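3. Materials and Methods

3.1 Containers and fruit

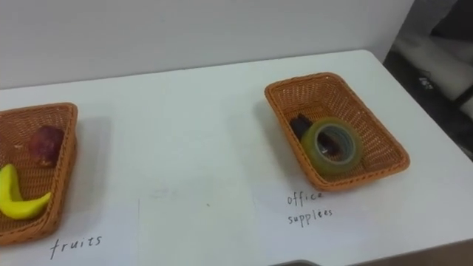 Figure 2. Woven baskets on the white table, with handwritten labels placed in front of them.

3.2 Storage conditions

Apples were obtained from two growers, Karakaya and Clelico, in a single delivery and sorted on arrival. Fruit with cuts, bruises or missing stems was set aside and not used. The remaining fruit was divided at random between two storage treatments, open and lined. In the open treatment the fruit was stored in a woven basket with no cover. In the lined treatment the same type of basket was fitted with a perforated film (Turkex) that was folded over the top of the fruit and left unsealed.

Each treatment was held for 30 days in a ventilated room without direct sunlight. Air temperature and relative humidity were logged at shelf height by a sensor placed between the treatments. The logger was checked against a reference thermometer before the trial and again at the end, and the drift between the two readings was within the stated accuracy of the instrument. The room had no active humidity control, so the values reported in Section 4 follow the weather to some extent. This was accepted because the study deals with home storage, where such control is rare.

3.3 Weight loss

A set of 12 apples per treatment was marked near the stem with food-safe ink and weighed on a bench scale. The same fruit was used at every weighing. Weight loss was expressed as a percentage of the weight on the first day. Fruit that showed rot was removed, and its last sound value was kept in the table but left out of the calculation of the mean from that point on. Baskets were returned to the same shelf position after each weighing, with the long side facing the room.

3.4 Firmness and skin condition

Firmness was measured with a hand-held penetrometer (Jerkeo) on opposite sides of the fruit after a thin disk of skin had been removed. As this test destroys the sample, it was carried out on separate fruit taken from the same treatment. The two readings were averaged for each apple. Skin condition was scored by eye on a scale from smooth to heavily wrinkled. Scoring was done under the same lamp each time – a change of lamp during an earlier trial in July had shifted the scores enough to make them unusable.

3.5 Data analysis

Treatments were compared by analysis of variance, with grower entered as a block. Firmness values were checked for equal spread before the analysis and did not need to be transformed. Skin scores are ordinal and were compared with a rank test instead. Differences were treated as significant at the five percent level. No correction was made for the small number of fruit lost to rot, which did not differ between treatments.

4. Results

4.1 Weight loss

Weight loss was close to linear in both treatments over the full storage period. Fruit in the open baskets lost weight faster than fruit under film, and the difference was significant by the end of storage. The effect of grower was small. Lined fruit from Clelico showed the lowest loss overall, though the gap to lined fruit from Karakaya was within the error of the method.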